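¿Por qué se paró el robot? La historia de un frenazo

Ciencia para peques, marzo de 2025

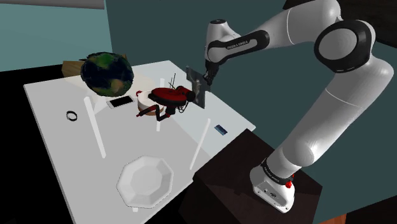 Carmela Fontana
Redactora de la sección de máquinas y cacharros

Un brazo robot. Una mesa. Una bola del mundo, un móvil, un plato vacío. Y un programa que tenía que hacer una cosa muy fácil: mover el brazo hasta el plato sin tocar nada más.

Pues no salió.

El ejercicio se llama Pruren y se hace dentro del ordenador. O sea, el brazo es un dibujo en 3D que se mueve como uno de verdad. Eso se llama simulación. Si choca, no se rompe nada. Por eso se prueba primero ahí.

¿Qué pasó?

En el intento 543 el brazo empezó bien. Bajó un poco, giró la muñeca y... ¡pum! La pinza dio contra el panel oscuro que está de pie a su lado. El programa paró el brazo de golpe y salió un aviso: CONTACTO NO PREVISTO. Parada de seguridad.

¿Y por qué chocó, si el panel estaba justo ahí? Tú lo ves. Pero el robot no ve como tú. Para saber dónde están las cosas usaba una lista, con el sitio y el tamaño de cada una. El globo: apuntado. El plato: apuntado. El panel también, pero tumbado. Y estaba inclinado hacia arriba. Para el robot, ahí arriba solo había aire.

Es como bajar una escalera a oscuras y creer que ya no quedan escalones. Tu cabeza tiene un mapa y el mapa está mal. Y te pegas un susto.

¿Quién encontró el fallo?

Samuele Cocco, que es el que revisa las pruebas. Tenía 1.569 intentos guardados y los fue mirando en la pantalla, uno detras de otro. En 1.076 todo iba bien, porque el brazo pasaba por otro camino y no se acercaba al panel. Por eso el error estuvo escondido tanto tiempo.

«Si algo funciona muchas veces te confías», nos contó. «Yo me confié.»

Luego lo arregló en cuatro pasos:

Corregir la lista, con el panel de pie.
Dejar más hueco libre al lado de la pinza.
Hacer que el brazo vaya más despacio cuando tiene algo cerca.
Repetir el intento 543, el mismo, a ver.

La segunda vez pasó de largo y llegó al plato. Un poco lento, eso sí.

¿Y si fuera un robot de verdad?

Entonces la cosa es más seria. Un brazo así puede hacer daño en una mano, o tirar al suelo todo lo que hay en la mesa. Muchos robots notan cuando empujan algo y se paran solos. Y además suele haber un botón de emergencia, para que una persona lo pare sin esperar a nadie.

Si visitas un sitio con robots, acuérdate:

No te metas en la zona por donde se mueve el brazo, aunque esté quieto. Quieto no es apagado! Puede estar esperando una orden.
No dejes la mochila ni nada en su mesa. No está en su lista.
Si oyes un pitido o ves una luz que cambia, te quedas donde estas y avisas a un mayor.

Palabras raras

Simulación: una copia hecha con ordenador para probar cosas.
Pinza: la «mano» del robot. Aquí, la pieza negra con dedos finos que apunta hacia abajo.
Parada de seguridad: el robot deja de moverse porque algo no cuadra.

Prueba en casa: pon varias cosas en una mesa, míralas bien, cierra los ojos y que alguien cambie una de sitio. Ahora intenta llegar al otro lado con un dedo, despacito y sin tocar nada. Con cosas blandas, porfa, nada de vasos.

También te puede interesar
¿Cómo sabe un ascensor en qué piso está?
Kurimeck, el robot que no sabía dar la vuelta
Por qué se cuelga la tableta
Zanetti y la máquina de doblar calcetines
Lo más leído de mayo: ¿los robots se cansan?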